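Stutmont Evening School
Color at Home, Unit 2: Neighbors and Grounds
Notes by Roksolana Tkachenko
Posted 2022-01-31

Welcome back, everyone, and thank you for bringing so many paint chips last time. I still have a shoebox of them on my desk in the Kostiuk Building, and if you left behind a long strip of grays with a coffee ring on it, please come and claim it. These notes cover what we talked about in class plus a few things we ran out of time for. Read them with a cup of something, and skip ahead to the exercise if you were there for the whole evening and your memory is better than mine.

Where we left off

In the first unit we gave names to the three things we can say about any color. Hue is the family it belongs to (red, yellow, green and so on). Value is how light or dark it is. Chroma is how strong or how muted it is. Most arguments about color at home are really arguments about value, and most people have them while thinking they are talking about hue. "That blue is wrong" very often means "that blue is too dark for the wall it's on," and if you lighten it a step or two the hue stops bothering anyone.

So please hold on to those three words. I'll be using them all through this unit, and Ostap Hordiienko will expect you to know them when he takes over for the textiles evenings.

What a ground is

A ground is whatever a color is sitting on or in front of. The wall is the ground for your sofa. The sofa is the ground for the pillow. The tablecloth is the ground for the plates, and the plate, if you want to be thorough about it, is the ground for the peas. We hardly ever see a color without one, and yet when we shop we pick the color by itself, under store lights, on a white card, and then carry it home to a room that has no white card in it anywhere!

Grounds do their work quietly. A mid-brown ground, say a cork-colored runner or a plain mat, is one of the most forgiving there is. Brown is a dark, muted relative of orange, so it leans warm, and anything cool you put on it will tend to look a little cooler by comparison. Soft greens and blue-greens often look very settled on brown for that reason. Pinks are trickier. A pale pink shares some warmth with the brown, and what separates the two is mostly value, the pink being so much lighter. Squint at the pair and you'll find that the pink stays visible long after you've lost track of what hue it was.
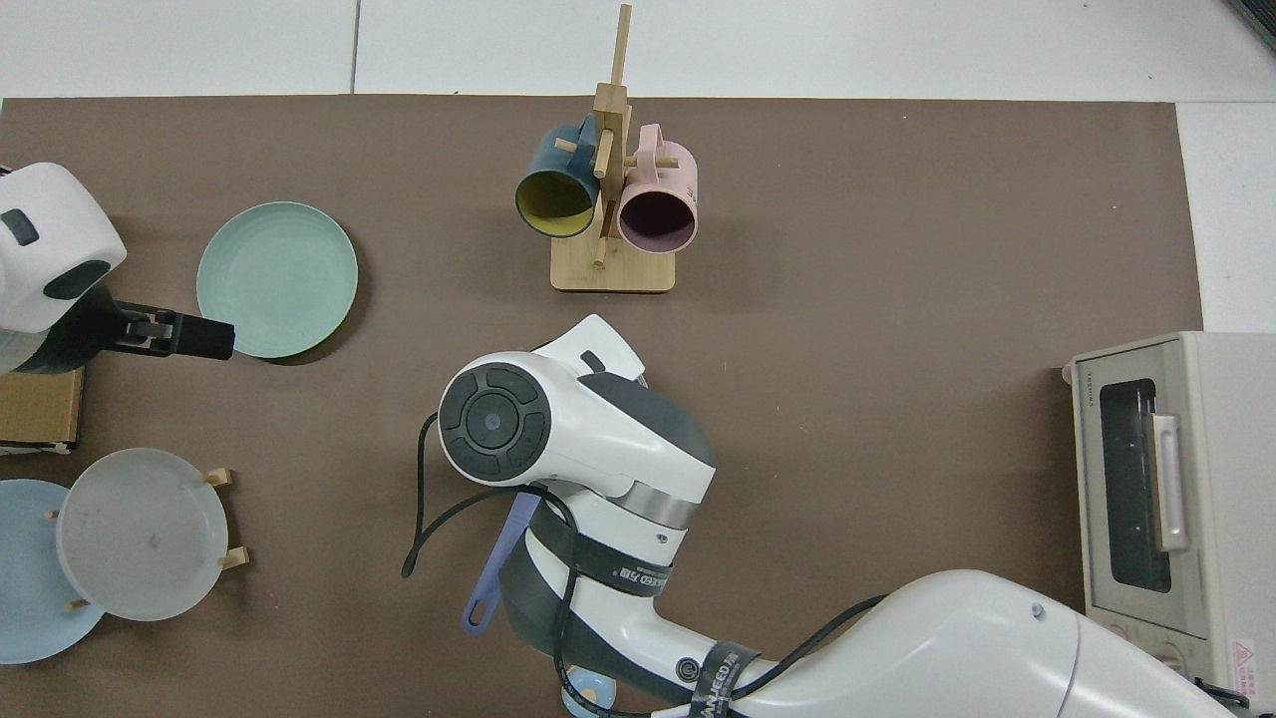 Two-color mugs and a sage green plate over a brown mat.

Glazed pottery is a lovely thing to study here, by the way, because potters are so fond of giving a cup one color outside and another inside. When the outside is dark teal and the inside is yellow, you have a big jump in value and a big jump in hue, and the rim is where it all happens. When the outside is pale pink and the inside is dark plum, the hues are cousins, and value does nearly all the work. Neither is better. I do think the second kind is easier to live with in quantity, and the first kind is the one guests comment on. If your cupboard has open shelves, think about which face of the cup people will see: hung by the handle it may show you its inside, and stood upright on a high shelf it will show you only the outside.

Simultaneous contrast, in plain words

The books call it simultaneous contrast, and it's a grand name for something you've all met in a fitting room. Two colors side by side push each other apart. A gray next to black looks lighter. The same gray next to white looks darker. A gray next to a strong red may start to look faintly green, which can be quite alarming if you've just painted a hallway with it.

The push is strongest right where the colors touch, and it is stronger when one area is much larger than the other. The large one wins. That's why a small chip on a big colored wall tells you so little, and why I keep nagging you to paint a decent-sized board and move it about the room.

One of you asked whether this is a trick of the eye or a real change. The paint itself is the same paint. Your seeing of it changes, and since you're the one who has to live in the room, I'd say your seeing is what you should plan for.

Whites and near-whites

White paint is the hardest thing to buy in any store. The fan deck we passed around, from Jirkero, has page after page of whites that look identical until you lay two of them edge to edge, and then suddenly one is cream and the other is practically blue. The reason is that a near-white has very little chroma, so we only notice its leaning when something cleaner or dirtier is next to it.

This matters most with fixtures you can't repaint. Tile, countertops, window frames, a bathtub, the front of an old dishwasher: these are all "white," and they were all chosen by different people in different years. Before you buy a single can, find the whites you're stuck with and put a sheet of ordinary printer paper against each one. The paper isn't perfectly white either, but it's the same paper every time, and that's what makes it useful.
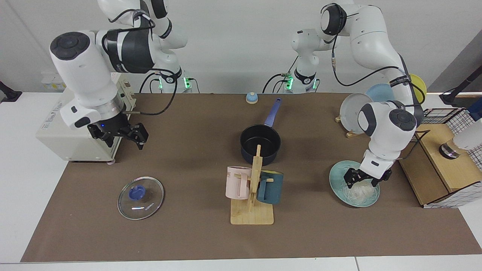 Near-whites need to be judged against at least two grounds, and I'd like you to get into the habit of doing this with everything from appliances to lampshades. Carrying the object from room to room works, but a quicker way is to let it straddle a boundary, so that one part of it has a dark neighbor and another part has a light one. The beige-white instrument box at the left end of the table is placed just that way, partly on the brown mat and partly on the white tabletop. Think about each side separately. Against brown, the value difference is so large that most of us would simply call such a casing white and move on. Against a white surface the word beige comes to mind much sooner. You can do the same at home with a toaster and a dark placemat, sliding the placemat halfway underneath.

A story about a hallway

Years ago I helped a friend choose a color for a narrow hallway with no window. She had fallen in love with a green from Nununov, number 710 on their card, a soft and slightly grayed thing that looked like the underside of a leaf. On the card it was perfect. On the hallway walls, with a red-brown floor running the whole length, it came out much greener and colder than either of us wanted, and we stood there with our rollers feeling rather foolish.

We could have repainted. Instead she laid a long straw-colored rug down the middle, and the floor stopped shouting at the walls. I tell this every year, I know, but it's the clearest case I have of changing the ground and leaving the color alone. A rug is also a good deal easier to return than a gallon of paint.

Exercise for next time

Find 8 small objects at home that you'd all call by the same color name. White is the most instructive, though green is more fun. Buttons, lids, book spines, socks, anything goes.

Line them up from lightest to darkest on a sheet of white paper. Write down the order. Then move them all to something dark or strongly colored (a cutting board, a sweater, the good tablecloth if you're careful) and line them up again without looking at your first list. Compare the two. Mark any object that changed places, and any that you'd now give a different color name.

Please do it by daylight if you can manage it, and keep the two rounds close together, as the light moves on faster than you'd think in January. If you have to work in the evening, use the same lamp both times and write down what kind of bulb is in it.

Bring your lists and two of the objects that gave you the most trouble. We'll put everybody's troublemakers together on the long table and see what they do to each other.

Reading

The handout on grays from the first unit, once more, especially the page on warm and cool grays. The chapter on wall and floor relationships in the course packet is optional, but do look at the color plates. Packets are still at the front desk, and if they've run out, leave your name and I'll have more copied.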